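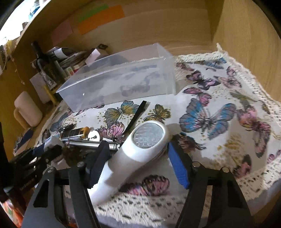

She answers the door with a dishcloth over one shoulder and apologizes for the stairs. Second floor, above the old Birkby shop. Kettle already on.

The butterfly cloth came first, she says. "Plain white cotton would've been sensible. I saw the butterflies and that was that." The lace took longer - cream crochet, sewn on by hand over most of a July. Unpicked twice.

"The corners. Don't ask me about corners. You ease it round and it still wants to stand up."

Does it get used? It does. Every day, more or less. She has no patience for linen that lives in a drawer. Tea gets spilled, keys get dropped, the phone charger has a permament spot. "It's a table. Things go on it."

She buys her thread from Echevarría, a stall at the covered market, and paid 137 for the last big box of cotton. Too much, she thinks. Went back anyway.

Washing - cool, by hand, flat on a towel after. Never pegged, the lace pulls out of shape. She ruined one that way, a blue runner, and still sounds cross about it.

Favorite butterfly? Long pause. "The turquoise and gray one. My sister likes the pink ones, so we argue." The mustard dots she didnt care for at first. Now she'd miss them.

Next up is a set of napkins, same cream thread. Two done so far. "Ask me again in July," she says, and goes to see about the kettle.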